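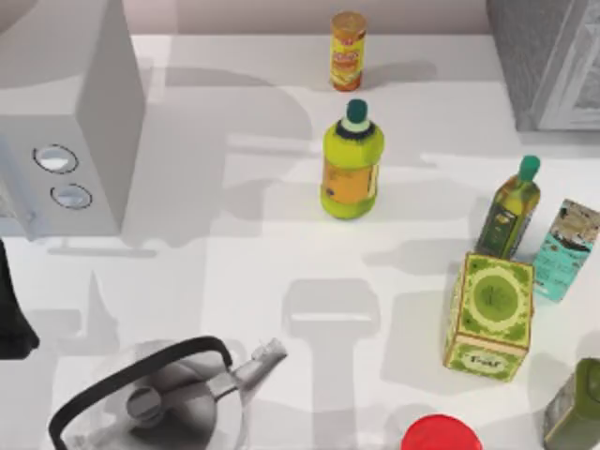 Maëlle Quidoz
Ingénieure simulation, équipe manipulation, Arkach

Catégorie : Robots en panne, sécurité & retours d'essais

L'anse de la bouilloire

Je vous avais promis pour ce numéro un point sur les nouvelles textures de Sallis, notre simulateur maison. Ce sera pour la prochaine fois, parce que depuis le début du mois je ne pense qu'à une bouilloire ! La grise en inox, avec l'anse noire en arc, celle qui est en bas à gauche du plan de travail. Elle figure dans nos cuisines virtuelles depuis un bon moment, elle ne m'avait jamais causé le moindre souci, et je crois que c'est exactement pour ça que je ne l'ai pas regardée d'assez près.

Je reprends dans l'ordre. On prépare avec Kjærgaard une tâche de rangement de cuisine à deux bras : prendre un flacon, écarter une boîte de thé, pousser ce qui gêne, reposer le tout sans rien renverser. On entraîne dans Sallis, on évalue dans Sallis, et quand les chiffres sont corrects on passe sur la vraie cellule, à Susel. Les chiffres étaient très corrects (j'avais même mis une petite étoile dans le tableau, je l'ai effacée depuis). Sur 780 épisodes d'évaluation, pas une seule collision classée grave. On a donc envoyé la politique à Susel, et on est allés déjeuner.

Le bras gauche descend vers un flacon placé au milieu, il longe la bouilloire, et un des doigts de la pince passe sous l'anse. Jusque-là, rien de dramatique. Sauf qu'il remonte. La bouilloire part avec lui, elle bascule, et le bras droit qui arrivait tranquillement de l'autre côté la prend de plein fouet. L'arrêt de protection s'est déclenché, mais il a mis plus de temps que je ne l'aurais voulu. Bilan : un doigt de pince tordu, une bouilloire cabossée, et de l'eau sur le sol de la cellule (une bouilloire pleine, oui, on va y revenir). Les barrières étaient fermées, personne à l'intérieur, personne de blessé. N'empêche que j'ai regardé la vidéo une bonne dizaine de fois avec l'estomac noué.

Mon premier réflexe a été d'accuser les ombres. Nos rendus en sont pleins, de grandes taches grises et molles qui traversent tout le plan de travail, et on avait déjà eu un cas où la politique hésitait devant une zone sombre comme si c'était un obstacle. J'ai perdu une journée et demie là-dessus. J'ai changé l'éclairage, adouci, durci, supprimé carrément : aucun effet sur la trajectoire du bras gauche. Il frôlait la bouilloire à chaque fois, au même endroit.

Ensuite j'ai affiché les formes de collision par-dessus le rendu, ce que j'aurais dû faire tout de suite, et là j'ai eu envie de me cacher sous mon bureau. Dans Sallis, chaque objet a deux géométries : celle qu'on voit, bien détaillée, et celle que le moteur physique utilise, simplifiée pour que le calcul reste rapide. Pour la bouilloire, la simplification était une seule enveloppe convexe autour de tout l'objet. Le corps, le bec, le bouton du couvercle et l'anse, emballés ensemble comme dans du film alimentaire bien tendu. Le vide sous l'anse n'existait pas ! À l'image on voit un bel arc noir, pour le moteur c'était un gros dôme plein.

Vous devinez la suite. En simulation, le doigt touchait le dôme, glissait dessus, et la bouilloire se déplaçait d'un rien. La politique avait donc appris que s'appuyer un peu dessus en passant ne coûtait presque rien, c'était même pratique pour se caler avant de saisir le flacon. Sur la vraie, au même endroit, il y a un trou. Le doigt entre dedans.

Pour savoir depuis quand on traînait ça, j'ai relu les contacts enregistrés pendant l'évaluation. La pince touche la bouilloire dans 167 épisodes. Ils étaient tous rangés en « contact léger » par notre filtre, qui ne regarde que la force maximale et le déplacement de l'objet. L'épisode 1241 (la numérotation ne repart pas de zéro à chaque campagne, ne cherchez pas) est celui que j'ai montré à toute l'équipe : le doigt reste collé au flanc du dôme pendant toute l'approche, à la hauteur où se trouve l'anse. Il est affiché en vert dans le rapport. En vert !

Côté correction, la bouilloire est maintenant découpée en plusieurs morceaux convexes, avec l'anse à part et un vrai passage dessous. J'ai relancé presque 500 épisodes avec l'ancienne politique et la nouvelle géométrie, et l'accrochage de Susel s'est reproduit dès la première série. J'étais ravie, ce qui est une drôle de réaction quand on regarde un robot arracher une bouilloire, mais au moins on avait la bonne cause sous les yeux. Le réentraînement tourne en ce moment. C'est plus lent, évidemment, et on va en discuter avec les collègues qui payent les heures de calcul.

Il y a aussi tout ce qui ne relève pas de la géométrie, et c'est la partie qui me travaille le plus. La bouilloire était pleine parce que la fiche d'essai disait « objets dans leur état d'usage » et que cette phrase a été prise au pied de la lettre, ce que je ne reproche à personne, c'est moi qui l'avais écrite. À partir de maintenant, tous les récipients sont vides lors du premier passage sur cellule réelle. La vitesse est réduite pour les premiers essais d'une nouvelle politique, même quand le tableau est magnifique. Et le seuil de l'arrêt de protection a été revu avec Kjærgaard : il était réglé pour un choc franc, il voyait mal un objet qui se laisse soulever et qui tire doucement sur le poignet. Le nouveau réglage surveille aussi une charge inattendue quand la pince est censée être vide. Il provoque quelques arrêts pour rien, on vivra avec.

Petit travail ingrat en cours, si l'un de vous a un après-midi à perdre : je repasse tout notre catalogue d'objets à la recherche de vides bouchés. Les tasses, les paniers, les poignées de placard, tout ce qui a une anse ou un creux. Les boîtes et les flacons simples vont bien, une enveloppe convexe leur convient très bien. Pour le reste, j'ai déjà trouvé une passoire dans laquelle on ne peut rien poser — elle est pleine à ras bord de rien du tout — et une tasse qui se comporte comme un bouchon de champagne.

Si vous utilisez des objets exportés de Sallis avant le 18/3/26, affichez les formes de collision avant de lancer quoi que ce soit sur un vrai bras. La touche est toujours la même, F7, et la liste des objets corrigés est dans le dossier partagé, je la complète au fur et à mesure. Les textures, promis, dans le prochain numéro.

Rechercher dans la lettre… Mot-clé, objet, numéro OK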